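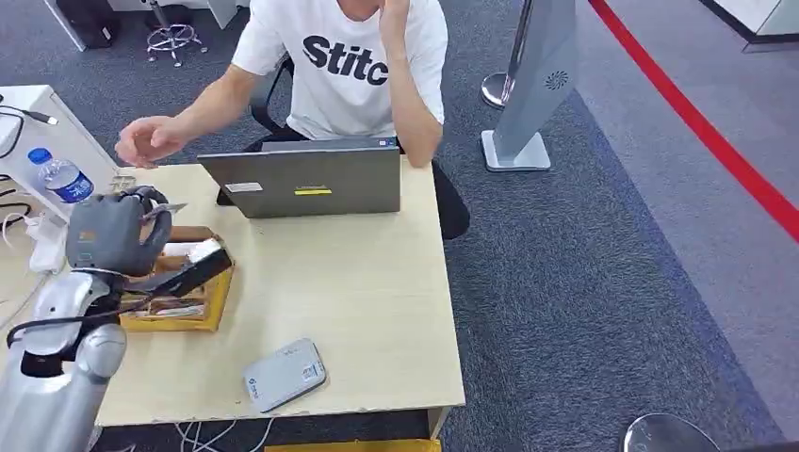
Inicio > Reseñas > Equipamiento para bancos de alimentos > Cajas y transporte

Caja isotérmica Erusar 35: un invierno entero recogiendo sobras de panaderías y menús

Voy rápido que salgo a reparto en un rato. Me la habéis pedido varios por correo, así que ahí va.

Qué es: caja isotérmica rígida, apilable, 35 litros, tapa suelta con cierre a presión. La vende Erusar para catering. Nosotros la usamos para recoger excedente de comida (panaderías, dos comedores de colegio, un hotel) y llevarlo al local de Robles, donde se reparte por la tarde. Compramos tres en febrero. 35 euros cada una, portes aparte. Pagadas de nuestro bolsillo, Erusar no sabe ni que existimos.

Antes íbamos con neveras de playa. Pues eso. Asas rotas, tapas que no casaban con nada, y cada una de un tamaño, con lo cual en la furgoneta era un puzle cada mañana.

Lo de la temperatura

Es lo que más preguntáis. Metemos sonda al cargar y sonda al descargar, y se apunta en la hoja. Con la caja llena y sin abrir por el camino, el caliente del comedor llega bien, siempre por encima de lo que nos pide el protocolo. Con la caja a medias ya es otra historia: baja bastante más deprisa. Si solo hay una cubeta de lentejas, mejor meter encima la placa o rellenar hueco con lo que sea.

En frío, mejor todavía. Yogures, ensaladas envasadas, fiambre. Con dos acumuladores aguanta la ruta larga en agosto, con la furgoneta al sol en la parada del hotel. Con uno no me fio.

Los acumuladores no vienen incluidos. En la foto de la tienda sí salen. Mal ahí. Los nuestros son de Runidow, entran justos en el rebaje de la tapa, pero entran.

Cargar y descargar

Vacía pesa poquísimo. Llena de guiso, no. Las asas son rebajes en el propio material, sin refuerzo, y con guantes mojados resbalan. La subimos siempre entre dos personas si lleva cubeta honda. Una cinta por debajo ayuda mucho, la nuestra es de persiana, sirve igual.

Apilan bien. Tres en columna detrás del asiento y no se mueven ni en la rotonda del polígono, que es la prueba de fuego. Cuatro no lo he probado porque no tenemos cuatro. Eso sí, hay que encajar la tapa del todo: si queda una esquina levantada, la de encima baila.

Las cubetas de hostelería grandes entran una, y dos de las medianas puestas una al lado de la otra. Las barras de pan no caben, ni en diagonal. El pan sigue viajando en sacos, como toda la vida.

Limpieza

Agua caliente, jabón neutro, cepillo blando, secar boca abajo. Se acabó. Por dentro es lisa y no tiene recovecos salvo el canto de la tapa, ahí se mete el arroz y hay que sacarlo con paciencia. El tomate deja sombra. La lejía la probamos una vez y el interior se quedó áspero en una zona, desde entonces desinfectante alimentario y ya.

Olor: el curry del hotel duró en una de ellas una semana larga. Dejarla abierta por la noche funciona mejor que el bicarbonato.

En el lavavajillas industrial dicen que sí se puede. No nos cabe, no opino.

Lo que ha fallado

Una tapa con el borde mordido, por cerrarla de golpe con una cubeta mal puesta. Culpa nuestra, pero el material es blando, no perdona. Pedimos tapa de repuesto: existe, se vende suelta, tardó lo suyo en llegar. Mientras tanto cinta americana.

Las etiquetas. La caja trae un hueco para poner tarjeta, y la tarjeta se cae. Siempre. Ahora ponemos el alérgeno y la hora en cinta de pintor directamente sobre la tapa, se arranca al lavar y no deja pegote.

El color. Solo la hay en negro. En una furgoneta sin ventana trasera, a las siete de la mañana, tres cajas negras iguales, a ver cuál es la del sin gluten. Con pintura no agarra nada. Le hemos atado un cordel a la de celíacos.

Comparada con la Sumham

La Sumham de tamaño parecido la tuvimos prestada un par de semanas. Es mejor caja: bisagra, cierre metálico, asas de verdad, carga frontal. Y cuesta bastante más del doble. Para un comedor que sirve todos los dias a domicilio, yo iría a por ella sin pensarlo. Para una recogida de barrio como la nuestra, que hace una ruta corta y vuelve, con la Erusar sobra y con la diferencia te compras más cajas.

La carga frontal tiene otra pega, y es que en furgoneta pequeña no hay sitio para abrir la puerta con las demás cargadas delante.

Cosas sueltas

- Pedid factura a nombre de la entidad desde el principio, cambiarla luego fue un lío de correos.
- El envío llegó en un cartón enorme, guardadlo si tenéis que devolver algo.
- No sentarse encima. Parece un taburete. No lo es.
- Si donáis vosotros desde un bar: dejad enfriar o mantened caliente, pero no nos deis el guiso templado, que lo tenemos que rechazar y da mucha pena.

¿La volvería a comprar? Sí, y de hecho queremos otra en cuanto cerremos cuentas del trimestre. Le bajo nota por las asas y por lo de los acumuladores en la foto. Un notable, vaya. Cuando la hayamos usado un segundo verano actualizo esto, sobre todo por ver si el canto de la tapa sigue cerrando igaul.

La próxima reseña será de la báscula de colgar, que ya la tengo medio escrita.

Publicado el 6 de septiembre de 2018

Archivado en: Reseñas, Excedente alimentario, Transporte, Cadena de frío

Contacto | Aviso legal | © 2018 Todos los derechos reservados | Volver arriba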